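Ticket: Map layer for air monitors blank after update
Product: Plenach community map
Opened by: Gerrit Ngcobo
Status: Waiting on reporter

First entry, 10/14/19

Hi all, me again! I look after the neighborhood air and soil map for the Ledesma side of town, and this morning the whole air monitor layer went blank. The base map loads fine, the street names are there, the creek is there, the old landfill outline is there (in that horrible orange, which I have asked about before, see my other ticket). But where the monitors should be I get nothing. No dots, no popups, and the legend just says "loading" for as long as I care to stare at it.

What I tried so far:
Cleared the browser cache. No change.
Different browser. No change.
Logged out and back in as a plain visitor. Same blank layer.
Turned off every other layer. Same.
Opened it on my phone. Now this was interesting – the dots flashed up for a second and then went away again.

That flash makes me think the data is in there somewhere and something is hiding it. I did change one thing on Friday. I uploaded the new soil lead readings from Drirero, a file of 2,000 rows, and I may have ticked "match projection to project" while I was at it. I don't remember if that box was on before. Could that mess with a different layer?

Update, same day, after lunch

Reply came back from the Usine help desk asking me to check the row limit on the air layer. I looked and it's set to 400. We only have 30 monitors, so I don't think that's our trouble, but I bumped it up anyway and then put it back when nothing happened.

They also asked for the raw export, so I ran one. It opens fine in a spreadsheet. All the monitors are in it, readings and all, and the names look right. The latitude column looks funny to me though. The old export from January has numbers like I'd expect, with a decimal point near the front. The new one has great long numbers with no minus signs anywhere, and I'm pretty sure we need a minus sign on one of them to stay out of Asia.
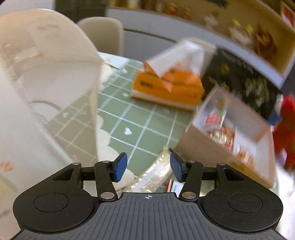

Gripper with blue pads, table with packaging behind

Update, evening

OK, so I zoomed all the way out, and guess what, there's a tiny clump of dots sitting in the ocean off Africa! Clicked on one and up came the popup for the monitor by the bus garage. So the layer isn't blank at all, it has just gone on vacation. I'm guessing the projection box got applied to the whole project and the air layer was converted a second time.

I unticked it and saved. The soil points moved (wrong place now, thanks) but the air dots stayed in the ocean. Tried "restore layer settings" and got error 200, which your help page says means "success." The settings did not restore.

Questions for whoever picks this up:

Can you roll back only the air layer to how it was on Thursday? I'd hate to lose the soil upload, it took me most of Friday to clean up.

If you can't, is it safe for me to delete the air layer and load it again from the January export? The people who signed up for smoke alerts are tied to that layer and I don't want to drop them.

I've hidden the layer from visitors for now and put a note on the front page. I can test any time tomorrow before noon.

Gerrit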